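I've had the Wallow table from Drider in my kitchen since December, and I keep getting asked about it by friends who come over, so fine, let me write it all down in one place!

First, the size. We're 4 people most nights and it fits us with room for the big salad bowl and whatever homework got left behind. I ordered the pale finish and worried the whole time that it would look washed out next to my white cabinets. It doesn't. The wood has these soft tan and pinkish streaks in it that go a bit rosy in the morning (I drink my coffee and stare at them, I'm that person now).

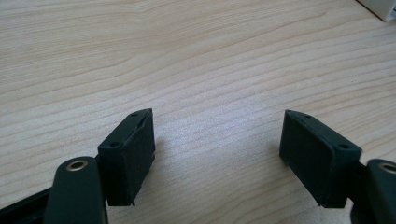
The Wallow's top, with the grain running in long, wavy lines.

The finish is smooth with just a little shine. Crumbs wipe right off with a damp cloth and I've had no trouble with water rings, though we do use coasters because my mother raised me right. Turmeric worried me more. I make a lot of curry from my Phùng cookbook, and one spill sat there through dinner before I noticed it. Dish soap, two passes, gone.

Now the part I didn't love: putting it together. There are 16 bolts and the little wrench they give you is junk. It took us three hours, and one of those was spent on a leg I'd put on backward. Jelle Van Leeuwen at the Drusbridge store had told me to leave all the bolts loose until the table was standing up, and of course I forgot that by the second leg. Listen to Jelle! Also get a second person, this thing is heavy.

I do wish it came with felt pads for the feet. Mine squeaked across the tile every time somebody bumped it, so I bought a pack of stick-on ones and that took care of it.

Would I buy it again? Yep, same color and everything. I'm already eyeing the matching bench, but I want to sit on one in the store first, it looks kind of low to me.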